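How to compare two hand-held grippers on your own bench

If you have two hand-held grippers in the drawer and can't decide which one to keep using, an afternoon at a clear table will tell you a great deal more than the spec sheets will. I did this with the Toria and the Lorente, with plenty of help from Rasa Ozoliņš, who has far steadier hands than I do, and I've written down the way we went about it so that you can do the same at home or at work.

Start with the table. A plain white top is lovely for this, as the camera on the tool gets a clean background and you can see straight away where the fingers are. Wipe it down, switch on every light you mean to use later on, and then leave the lights alone!

Next, pick your objects. Do put in at least one made of clear glass, even if you'd rather not, and something with an awkward bit sticking out of it. We settled on 22 objects in the end, which was probably a few too many for one sitting, and we gave each one 17 tries per gripper.

Before the first try, close the fingers completely and have a look through the camera. You want the two pads to meet along their whole length, with the seam running up the middle of the view. If one finger sits higher than its partner, loosen the little screws near the top, nudge it level and tighten them again. It's fiddly – take your time over it.

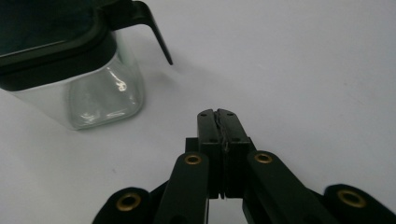

Fingers fully closed, with the glass container up and to the left.

Once you're happy with the seam, open and close the fingers a few times and feel for any slop in the linkage. The brass grommets are the places to check, and a wobble there will show up later as a grip that drifts to one side. Mārtiņš Grīnberga from Kaltholm taught me to do this with my eyes shut, and I still do.

Now for the tries themselves. Come in slowly, squeeze until the object is held, lift it a hand's width, count to three and put it back down. Write the result in your notebook straight away, before you reach for the next thing. Swap grippers after each object so that tired wrists don't spoil the score of whichever one goes last.

For what it's worth, the Toria dropped fewer of our smooth things, and the Lorente was much kinder on the thumb. I'm keeping both for now, and the Hustska pads go on next, in March.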